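Sorting and Nesting Bowls for Group Tables

Grusberg Community Kitchen, Table Service Guide

This page explains how to lay out, sort and store the colored bowls used at the shared tables. It applies to the main hall and to the Hutsuliak room. Staff preparing a table for the first time should read all steps before starting.

What you will need

One folding table
One plain tablecloth, dark green where available
One set of colored bowls in mixed sizes
A dry cotton towel
A Brurnum storage crate with lid

Step 1. Cover the table

Spread the cloth and smooth it from the center outward. The dark cloth is preferred for sorting, as bright bowls are easier to tell apart on it. Allow the cloth to hang evenly at both ends.

Step 2. Set out the bowls

Take the bowls out of the crate and separate any that are stacked. Stand them base down, open side up, and leave space between them where the table allows. Do not arrange them by color at this stage. The purpose is to see every size in the set before any stack is begun.

The same color may come in more than one size. Lime green, for instance, is found both as a large bowl and as a small one, so color alone is not a reliable guide to where a bowl belongs.

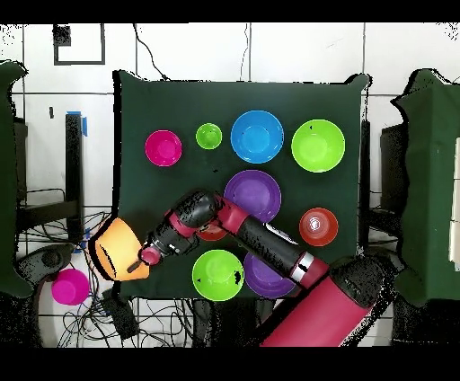
Step 3. Inspect each bowl

Pick up each bowl and check the rim, the inside wall and the base. Wipe away dust or water spots with the towel. Any bowl with a chip or crack is to be placed in the returns tray and recorded on the Starkar supply sheet. Marks that do not come off with the towel should be washed in warm water with mild soap, and the bowl left to dry for 40 minutes.

Step 4. Group by size

Move the large bowls to the back of the table, the medium bowls to the middle and the small bowls to the front. Where two bowls look alike, hold them rim to rim to compare them.

Step 5. Nest the bowls

Begin each stack with a large bowl, then add a medium bowl and a small one. A stack should hold no more than 3 bowls. Do not press the bowls together. If a bowl sticks, turn it gently by the rim until it comes free.

Step 6. Store the set

Place the stacks upright in the crate, largest bowls at the bottom. Fold the cloth in quarters and lay it on top. Close the lid and return the crate to the lower shelf.

Cloths with stains are to go in the laundry bin by the rear door before 2 p.m.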